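Filed under: Days Out, Robots and Gadgets

8 December 2019

I went to the open day at Undaren last week. They make hand tools for recording how people pick things up, and the recordings are used to train robot arms. My neighbor Meinir Trevor works in their office and she had been telling me to come since August, when they held the first one and I missed it.

The building is behind the tire place on the county road. There is no sign yet. I drove past it twice and then parked on the grass with everyone else. Inside the door you got a name sticker and a sheet of paper with the times of the demonstrations. I was put in the group with Stuart Furnival, who runs the recording side. There were 10 of us, mostly people from town and a couple of students.

Stuart started with a talk that went on a bit. The part I remember is that they had 3,634 recordings finished as of that morning, and that each one is a person doing one small job from start to finish. Pick up a spoon, put it in a cup. Fold a sock. If the person drops the thing, they keep the recording and mark it as a drop. I asked if the drops were any use and he said yes, they go in a separate set and get looked at later.

After that he talked about small items, which is what I had come for. I used to repair costume jewelry and I wanted to know how you would ever get a machine to handle an earring. He said it is one of the hardest jobs they have. A pearl rolls, a pin is thin and slick, and if you squeeze in the wrong place the whole thing turns in the jaws. They do a lot of this work in people's homes, on beds and sofas, and a soft surface gives way under the tool when you press down.

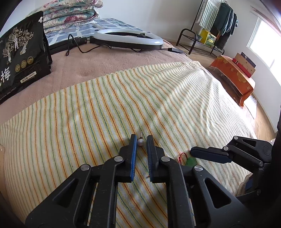 The person doing the recording has to go slower than feels natural. Relu Oprea, who trains the new people, said most of them start out too fast and close the grip before they are lined up. He makes them do the same pickup for 135 tries before he lets them change to another object. I thought that sounded like a lot. He said by the end they have stopped thinking about their hands.

They let us try it. I held one gripper in each hand and had to lift a bracelet off a towel and set it in a dish. The tools are lighter than I expected but you lose all the feeling in your fingertips, and I kept reaching past the bracelet. It took me 6 goes. The woman after me, Mabli Lougher, did it the first time, so it may just be me.

The last stop was a robot arm they call Fladik, which had learned from the recordings. It moved wooden blocks from one tray to another and did fine with those. Then it tried a ring and pushed it off the table. Stuart put the ring back and it got it on the second attempt. No earrings yet. He said maybe next year and did not sound too sure.

Coffee was in the back and the cookies were gone by the time our group got there. Parking is bad, so go early if you go. Meinir says the next open day will be in August again and they plan to have the sign up by then.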